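Re: [arm-practice] speed limits while teaching

Hi all,

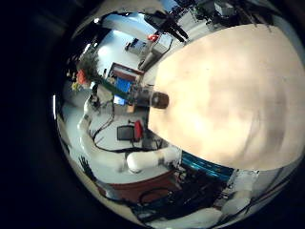

Laurinda Paiva wrote:
> Do we want one speed cap for everything, or a lower one
> while someone is teaching by hand? Simões has 200 mm/s
> in their draft.

I'd go lower for teaching, and I like 200! We used 10 percent of full speed at Zukham for ages, but a percentage means something different on every arm, so please let's write it in mm/s. Could we also add a line on cables (keep them out of the arm's reach, check before power-up)? I'm happy to draft both bits and send them round in May.

Consuelo Bermúdez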